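자유게시판 > 살림/인테리어
주방 상판 색, 밝은 회색으로 가면 후회할까요?

느린오후 | 2020년 6월 4일 | 조회 1653
안녕하세요, 늘 눈팅만 하다가 처음 글 남겨요. 4월에 이사 와서 이제야 주방을 손보는데 상판 색에서 꽉 막혀 버렸습니다. 남편은 무조건 흰색, 저는 점무늬 들어간 회색이 자꾸 눈에 밟혀요. 친정엄마가 오래 쓰시던 식탁이 딱 그런 색이라 정이 가기도 하고요. 매일 밥해 먹는 집이라 관리도 걱정이네요. 써 보신 분들 이야기 좀 들려주세요~

보리차한잔
저희 집이 회색 점무늬예요. 빵 부스러기가 떨어져도 티가 안 나서 마음은 참 편합니다 ㅎㅎ 대신 안 보이니까 안 닦게 돼요. 밤에 손바닥으로 쓱 쓸어 보면 까끌까끌해서 그제야 행주 들고 나오지요.

kusville33
저는 반대입니다. 안 보이는 게 장점이라는 말에 동의 못 하겠어요. 흰색은 김칫국물이 바로 보이니 바로 닦고, 그래서 오히려 깨끗하게 씁니다. 주방도 훨씬 넓어 보이고요.

보리차한잔
kusville33님, 부지런하셔서 그래요. 저는 흰색 쓰던 시절에 카레 한번 흘리고 며칠을 속상해했답니다. 살림하는 사람 성격 따라 갈리는 문제 같아요.

Jaxon Sawatzky
한국 온 지 오래됐는데 이 게시판은 늘 재미있게 읽습니다. 저희는 Clasmont 매장에서 손바닥만 한 샘플을 빌려 와서 창가에도 두고 싱크대 옆에도 두고 봤어요. 매장 조명에서는 따뜻해 보이던 회색이 집에서는 푸르스름하더라고요. 꼭 저녁 불빛에서도 보고 정하세요.

달래무침
윗분 말씀에 한 표요. 그리고 색보다 모서리 마감을 먼저 보셨으면 해요. 저는 앞쪽에 진한 색 띠를 둘렀는데 이음새에 물때가 끼어서 칫솔로 문지르는 게 일이에요. 예쁘긴 예쁩니다만...

kusville33
마감은 시공하시는 분 솜씨 나름이지요. 띠 두른 집이 다 그렇지는 않아요.

느린오후
다들 이렇게 정성껏 답해 주시다니 감사합니다ㅠㅠ 샘플부터 빌려다가 저녁상 차릴 때 한번 놓아 볼게요. 남편한테도 이 글 보여 줬더니 kusville33님 댓글만 두 번 읽네요. 그래도 제 마음은 아직 이런 잔잔한 회색 쪽이에요. 앞에 가는 진회색 띠가 둘러진 것도 저는 괜찮아 보이고요. 결정하면 다시 글 올릴게요.
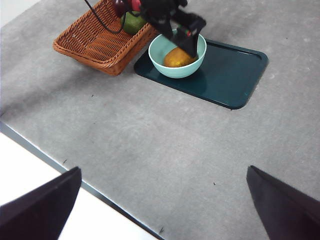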